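Tuneo countertop ice maker, the two-tray model – review after a summer of use

Bought in July, full price, my own money. I mention it because the other reviews I found seemed to be from people who had owned theirs for an afternoon.

The box says 41 cubes an hour. I never got close. On a warm day in my kitchen the first batch is thin shells that melt before you finish pouring, and the second batch is only a bit better. By the third you have something you could call ice. If guests are due at six, switch it on well before five.

At $154 it costs a good deal more than the Pinholm, which my sister has had for longer and which makes the same shells at the same speed. What you are paying extra for is the lid with the window and a "quiet" mode. Quiet mode turns off the fan light. I sat next to it with the TV off and could not tell the difference – maybe you have better ears.

The basket is too small. It fills, the sensor trips, the machine stops, and then the ice at the bottom melts back into the tank and gets frozen again. Stovcombe, the store I got it from, told me this was "a water saving feature." Fine. It also means the cubes taste of the tank by evening unless you drain it, and the drain plug is on the underside, so you have to carry the thing to the sink.

Cleaning takes me 90 minutes with the vinegar cycle. The manual says to do it every 2 weeks. I doubt many owners will.

My other worry is how long it lasts. Small appliances like this tend to have plastic moving parts somewhere, and the manual has no parts list at all. I asked Stovcombe whether spares are sold and got a link back to the product page.

Blue plastic gear on green cloth.
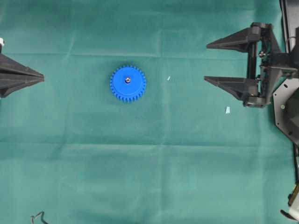
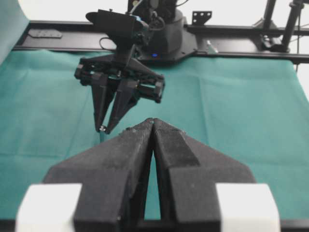
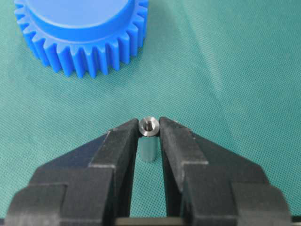
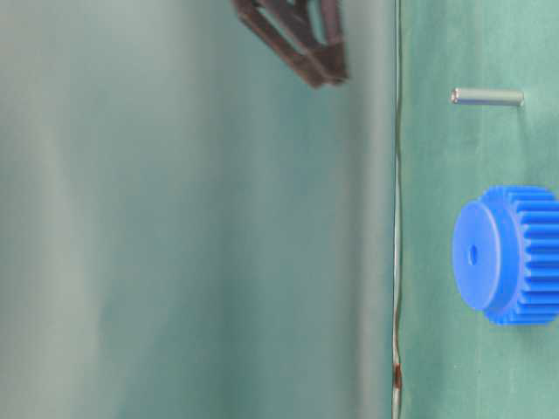 The warranty is one year and covers "normal home use," with no word on what that means. You pay the postage both ways, and the machine is heavy. I kept the box, which takes up half a closet shelf.

Would I buy it again? At full price, no. If you see it marked down below the Pinholm and you only need ice for one or two drinks at night, it does that. For a party, get a bag from the gas station.

Two and a half stars. I took off the other half for the beep, which cannot be turned off.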